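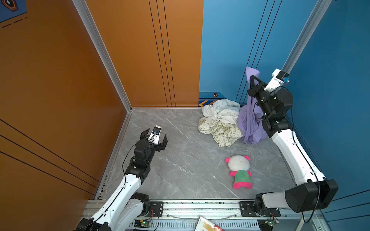 The Parkasden Remote Teaching Gallery presents work from the tidying program, in which operators guide two arms by remote control so that a task can be recorded and learned. The current series concerns soft goods. At this station the right gripper holds a purple cloth by one end, with white and printed cloths on the floor beside it and a plush toy nearer the front. The left gripper stays open.

Each operator completes 10 practice runs before recording begins. The series is planned to reach 3,000 recorded runs by May.

Gallery updated 11 November 2022. Inquiries may be sent to the Parkasden program office.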